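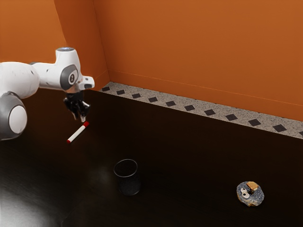 The Ferry Accounts

Home Stories Poems Back Issues Submit About

Fiction
by Araceli Echevarría

The letter from the bank came to the ferry office in Istlow, and because Pastor was out on the water, Nell opened it. She read it standing up. Then she put it back in its envelope and set it under the tide book, where he would find it when he came in to write down the noon crossing.

He came in at twenty past. He hung his jacket on the nail and wrote the crossing in the log: four cars, a hay trailer, the nurse. He moved the tide book to get at the pencil sharpener and saw the envelope.

"You read this?"

"It was addressed to the company."

"Well," he said. He read it. He had to hold it out at arm's length, his glasses being on the boat. "They want three thousand by the end of the month."

"I saw that."

"We don't have three thousand."

"We have one," Nell said. "One thousand and a little over. I went through it while you were out."

Pastor sat down on the bench by the stove. The stove wasn't lit, it was June, but that was where people sat in that room. He was sixty-eight and had run the Tilum ferry since his uncle's hip gave out. It was a flat steel boat that held six cars if the drivers were careful, and it went back and forth between Istlow and Tilum, seven crossings a day, except Sundays. The nearest bridge was at Bongate, forty minutes up the river. People in Istlow talked about going around by Bongate the way other people talk about going to the dentist.

"What about the county?" he said.

"The county paid in April. That's what we've been living on."

"What about the Harmon boys?"

"They owe us sixty dollars."

"Sixty is sixty."

"I'll send them a bill," Nell said. "I've sent them two."

She was his sister's daughter. She had come for a summer after her divorce to answer the phone, and that was nine years ago. She did the books and the permits and painted the railings in the spring. She had never been on the payroll under any title. On the tax forms she wrote "office."

The one o'clock was waiting, so he put on his jacket and went out. She watched from the window. A green pickup drove on, and then a woman with a bicycle. Pastor talked to the woman for a while with one hand on the chain. When he talked to passengers he always kept a hand on something.

---

That evening Nell drove home the long way, past the school and the grain store, and stopped at her mother's. Her mother was shelling peas on the back step and moved over to make room.

"He should sell it," her mother said, when she had heard.

"Who to?"

"Somebody in Bongate wanted it once. For a barge."

"That was before I got here."

"People still need barges." Her mother ran her thumb down a pod. "What did he say?"

"He asked about the Harmon boys."

Her mother laughed and then stopped. "He lent their father the money for that hay trailer. Did you know that? It would be twenty years ago. I don't believe he ever saw it back."

Nell hadn't known it. She took a handful of pods from the bag and started on them. Across the field somebody was trying to start a mower.

"How much was it?" she asked.

"I couldn't tell you. You'd have to ask him. He won't say."

"Who else did he lend to?"

Her mother thought about it. She named the family that used to have the bakery. She named a cousin. She named a man in Tilum whose roof had come off in a storm, and the church, for the boiler, although the church had paid. After that she said she was only guessing, and went in to put the water on.

---

The old ledgers were kept in the cupboard under the office stairs, behind the life vests. Nell had never had a reason to look at anything from before her own time. She went in early the next day, before the first crossing, and carried them out to the desk. They were tall green books with cloth corners. Pastor's uncle had written in them in ink and Pastor had written in them in pencil, and you could see the year it changed over.

The fares were on the left-hand pages and the costs were on the right. Fuel, paint, rope, insurance, a new ramp hinge. Every few pages, on the right, there was a line with initials and no explanation. J.H., trailer. W., roof. B., oven, second time. The amounts were not large. One was for eleven dollars and said "shoes."

She took a clean sheet and began to copy them down, with the dates. Some had a check mark beside them, and she found after a while that a check mark meant the money had come back. She left those off. It took her until the middle of the morning. Pastor came in twice to write in the log and looked at the books spread over the desk, and both times he went out again without asking.

When she added up the sheet it came to a good deal more than what the bank wanted.

She put it in front of him at lunch. He ate his sandwich and looked at it.

"Where did you get this?"

"It's your writing."

"I know it's my writing."

"You put it under costs," she said. "All of it. Right there with the paint."

"It was a cost."

"These are loans."

"No," Pastor said. He wiped his fingers on the paper the sandwich had come in. "If I'd put them down as loans I'd have had to go and ask for them."

Nell had meant to say several things. She had practiced one of them in the car. She looked at the sheet, at "shoes," and asked whose they were.

"I don't recall," he said. She could tell that he did.

He folded the paper in half, and then in half again - neatly, the way he folded charts - and gave it back to her. "Don't you send anybody a bill off that."

"The Harmon boys' sixty isn't on there. The sixty is fares."

"Then send them that one."

---

She didn't send anybody a bill. She did show the sheet to her mother, and she thought afterward that this had been a kind of sending. Her mother put on her reading glasses and went down the list with a pea-green thumbnail and said the names out loud where there were only initials. Then she asked if there was any pie left from Sunday, and they talked about other things.

The following week the younger Harmon boy, who was forty-four, drove onto the two o'clock with no trailer and nothing in the truck. He went over to Tilum and came straight back without getting off. On the Istlow side he pulled up by the office and came in with his hat on.

"I've got our sixty," he said to Nell, and counted it out on the desk. Then he kept counting. When he was done he squared up the bills with the sides of his hands. "And that's Dad's."

"I can't take that," Nell said. "He told me not to ask."

"You didn't ask."

"Who did you hear it from?"

He looked out the window at the river. "I've known about it since I was in school. I figured he'd say something, some time, and then I'd pay it. He never said anything." He turned to go and then turned back. "You could write it in the book before he gets in. Then it's already done."

She got out the green ledger and found the page. She put a check mark beside J.H., trailer. Her check mark was in ballpoint and looked wrong there. She wrote the young man a receipt too, and he folded it into his hat.

A woman from Tilum came on Thursday about the roof. She had been a child at the time and she brought half, with a jar of plums. The cousin mailed a check from two states away, with a note that said only "Finally." The bakery people had moved and left no address. One man telephoned to say it had been settled years ago in firewood, and when Nell asked Pastor in a general way whether anyone had ever paid him in firewood he said yes, and very good wood it was, so she checked that one off as well.

He noticed, of course. He came in from the last crossing on Friday and the deposit book was lying open, and he stood over it without his glasses.

"What's that say?"

She told him.

"That's not fares."

"No."

He sat down by the cold stove. His boots were wet to the ankle and he looked at those. She waited for him to be angry. She had seen it only a few times and it was a quiet business, mostly a matter of his not coming in to lunch.

"Did Willa come herself?" he said finally. "About the roof?"

"She left you plums."

"She had a little dog that used to ride with me. It would get on by itself. It'd go over and back all morning and then get off and go home." He pulled at the lace of one boot. "Is it enough?"

"It's enough for the bank. It isn't enough for the ramp."

"What's the matter with the ramp?"

"You told me in April it had to be done before winter."

"So I did," he said.

She closed the deposit book and put a rubber band around it. Outside, somebody had pulled up at the barrier too late for the last boat and was sitting there with the headlights on, though it was still light. Pastor got up and looked. He watched for a minute to see if they would turn around and head for Bongate.

They didn't turn around. He took his jacket off the nail.

"That's eight," Nell said. "The permit says seven."

"Don't write it down, then," he said, and went out to start the engine.

Posted Wednesday, August 11, 2021

More fiction
The Upstairs Tenant
A Coat for Martin
What the Well Digger Charged
Snow Before Supper
Two Keys and a Lamp
The Last House on Orchard Street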